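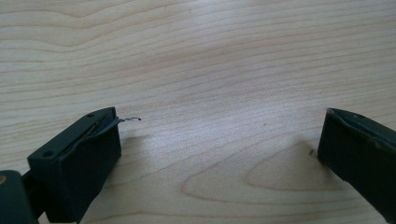
Can you join a robotics club if you've never built a robot?

You can join the one in Plerkberg, where most members start on a hand-held gripper, showing a machine how a job is done, and pick up the wiring and the programming as they go along.

I went along three evenings running, which was two more than I'd promised my editor, and I'd have gone to a fourth if they'd been open. I am not a technical person. I once took a toaster apart and it stayed that way. But I'd heard that the student club at Bakos College had given up racing little wheeled things round a track and gone in for housework instead, and I wanted to see what that looked like.

It looks like a lot of people picking things up and putting them down again!

The project is called Vesier (I asked what it stood for and got several answers, all different, so I'm leaving it there). The idea is that you hold a gripper in your own hand, two chunky fingers with a camera looking down between them, and you do an ordinary job with it. Pick up a cup, say, and put it on a rack. The camera records the whole thing. Then you do it again, and again, and when there are enough recordings they're used to train a robot arm to have a go by itself. The club wants 900 recordings before the autumn contest. When I turned up they had 400, and a big paper chart on the wall with a felt-tip on a string.

You'd think doing it by hand would be the easy bit. I certainly did. I was handed a gripper within minutes of arriving and told to move a plastic beaker from one side of the table to the other, and I knocked it over, picked it up sideways, dropped it, and then put it down so hard that people looked round. The trouble is that you've spent your whole life with wrists and fingertips and no need to think about either. With a gripper you've got a squeeze and that's your lot. You have to come at things from the right side. You have to open wide enough before you arrive, and you have to stop squeezing gently, because if you let go all at once the thing jumps.

My second try was better. My tenth was quite good, and I was told, kindly, that it was also no use, as I'd paused halfway through to say "oh, that's better" and wave the gripper about. Pauses get learned too. An arm trained on people who hesitate will hesitate, and the club has a story from last year about an arm that gave a little wobble over every mug, exactly like the student who'd done most of the mugs.

So there's a house style now. You approach steadily, you close, you lift, you place, you open, you back off. No flourishes. Before each run you clear the bit of table you're going to use, check the fingers, check the camera is recording (I forgot this one, twice) and say the name of the job out loud for whoever is keeping the log. It has a rhythm to it once you get going, a bit like shelling peas, and people chat over the top of it about films and rent and whose turn it is to buy biscuits.

The fingers themselves are a constant topic. The smooth plastic ones slide off anything shiny, so the club has tried lining them with all sorts: foam, rubber, bicycle inner tube, the grippy stuff you put under rugs. Each one has its fans. Foam is lovely to use and falls to bits. Rubber lasts but it grabs, so things don't drop cleanly when you open up. There was quite a heated discussion about tape on my second evening, and I'm afraid I've come away with strong opinions on tape.

What gives everybody the most grief, though, is anything see-through. A bright red mug is a gift. The camera can see where it starts and stops, and so can you. Clear plastic is a different business altogether, as what the camera gets is mostly whatever's behind it, bent out of shape, plus a few bright lines where the light catches. 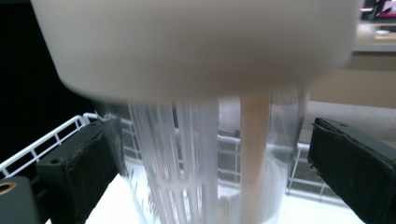

The club's answer, so far, is simply to do more of it. They move the lamp. They swap what's in the background. They turn the thing a little each time so the shiny bits land somewhere new, and the hope is that after enough goes the arm will stop caring about reflections and pay attention to the shape. Whether it'll work by contest day is anybody's guess, and there's a faction that would rather spend the time on bowls.

I should explain the contest, as I've mentioned it a few times now. It's the Ament Cup, it's for student teams, and it's charmingly domestic. Each team gets a kitchen counter, a muddle of things on it, and 6 minutes to get it tidy with no human hands involved. You lose points for drops and you lose a lot of points for spills. Teams don't see the muddle until the day, so it's no good teaching your arm one particular cup in one particular place. Last year Plerkberg's arm tidied half the counter rather well and then spent the rest of its time trying to pick up a stripe on a tea towel. They showed me the video. I laughed until I had to sit down, and then felt bad, and then they laughed as well.

That tea towel has shaped this year's work more than anything on the syllabus. (It is on a syllabus, by the way, at least partly. Second-year students can put the project towards their practical marks, but plenty of members aren't on an engineering course at all. I met people doing nursing, catering and history.) The thinking after the stripe was that the arm had seen too many tidy tables. All the recordings had been made on the same plain surface in the same good light, by the same handful of people, and it had learned that anything dark on a pale background must be something to grab. So this year they record all over the place. They've worked on desks and worktops and in the college kitchen after hours, with things standing in the background that have nothing to do with the job. They ask visitors to have a go as well, which is how a magazine writer with a toaster problem ended up in the log.

I asked how many of my runs were kept. They're very polite at Bakos College. Some, I was told.

The catering students are the quickest by miles, if you're wondering. They've got that way of moving in a kitchen where nothing is wasted, and it comes through even when they're holding a plastic claw. The engineers are more careful and a bit stiff. One thing I liked is that the club keeps both. A quick run and a slow run of the same job sit side by side in the recordings, as long as they're both clean, and the arm ends up somewhere in between.

On my last evening they let me watch it. The arm lives in a corner behind a strip of yellow tape and they'd trained it on the recordings up to August, so it had only seen part of what's been done. It went for a blue bowl. It came in rather high, lowered itself in small steps, closed on the rim and lifted, and the talking stopped all over the room. Then it carried the bowl to the rack, leaned it there a bit crooked and backed away exactly the way I'd been taught to. I clapped! I was the only one clapping, because everybody else was already arguing about why it had come in so high. (The current theory is that the tall people have done too many of the bowls.)

It missed the next bowl completely and closed on thin air, then carried the air to the rack with great care.

If you're anywhere near Plerkberg and fancy a go, the club meets in term time in the ground-floor workshop at Bakos College, in the building with the green door, and you don't need to be a student to record an evening's runs. Wear something with sleeves that won't trail on the table. Beginners are started on mugs, and if you can bring an odd-shaped one from home they'll be very pleased, as they've done all of theirs to death. I've sent them a gravy boat.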